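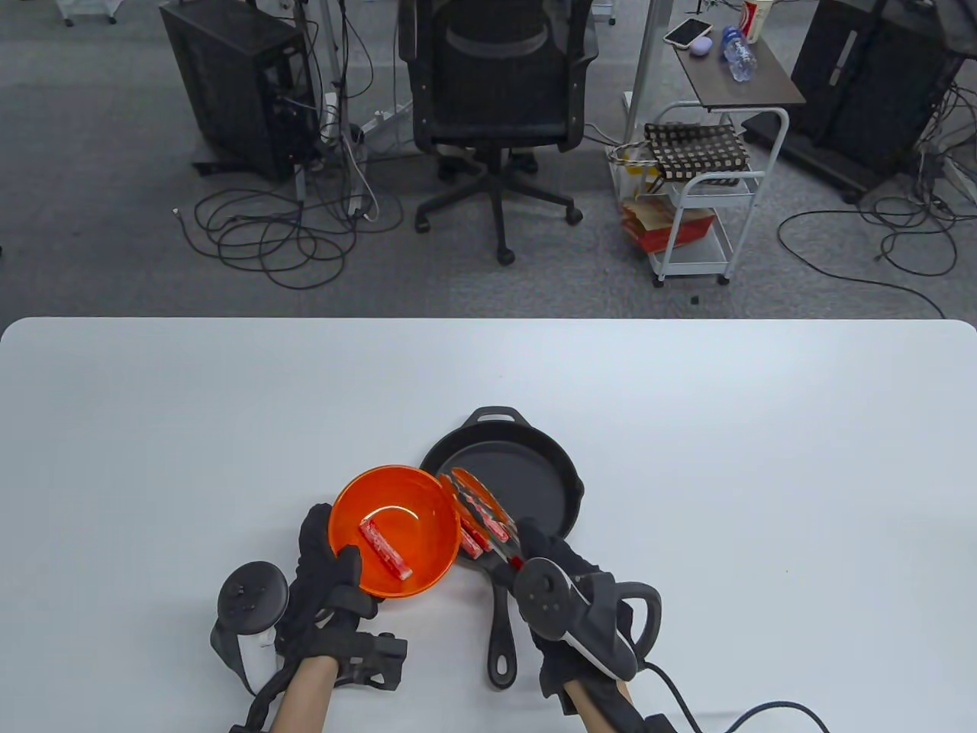
*An orange plastic bowl held in a black glove*

**Drultutthorpe** is a single-player cooking and exploration game developed by Cevach and published by Grasus. It was released for Windows on November 20, 2023, with console versions following the next year. The player takes over a closed inn in a hill village and restores it by gathering ingredients, preparing meals and repairing rooms.

## Gameplay

The game is played in first person. Each in-game day is split into a foraging phase and a kitchen phase. Foraging takes place on a single continuous map with no loading screens, and carried items are limited by weight. Ingredients lose quality over time – the rate depends on the storage container – and spoiled items can be turned into compost.

In the kitchen phase the player controls the left and right hands separately. Pouring, cutting and turning are handled by a physics model, and the game does not use timed button prompts. 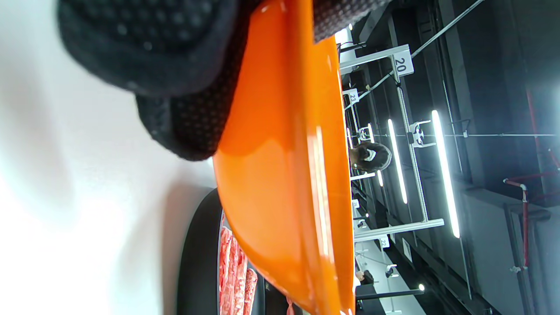
Heat is tracked for each item and on each of its sides, so a piece that is never turned will cook unevenly. Guests score a dish on doneness, seasoning and waiting time, and the resulting rating sets the income for the day. There is no fail state; an inn that runs out of money receives a loan, to be repaid over the following season.

The release version contains 912 collectible items. Up to 2 guests can be seated at the start, and further tables are unlocked through repairs.

## Development

Cevach built the game on Tanner, its in-house engine. Design was led by Malou Bundgaard, while Waltraud Schwaiger wrote the physics code. An early prototype used a fixed overhead camera and a list-based recipe menu. Both were dropped when testers found that they could finish meals without looking at the food.

Liquids were the main technical problem. The first method simulated each drop and could not hold a steady frame rate. The final version treats a liquid as one surface inside a container and switches to particles only while it is being poured.
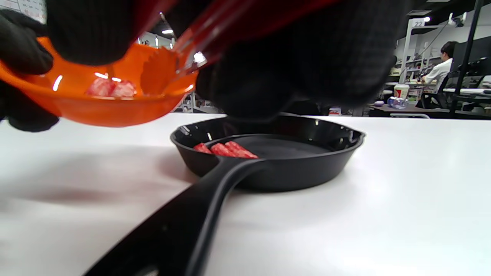 ## Updates

Patch 2 added remappable controls, a one-handed mode and a larger text setting. It also corrected a fault in which stored items lost quality while the game was paused. Mod support arrived in a later patch and covers recipes, furniture and guest dialogue, but not the map. The mod index maintained by Grasus listed 1,274 entries at its last published count.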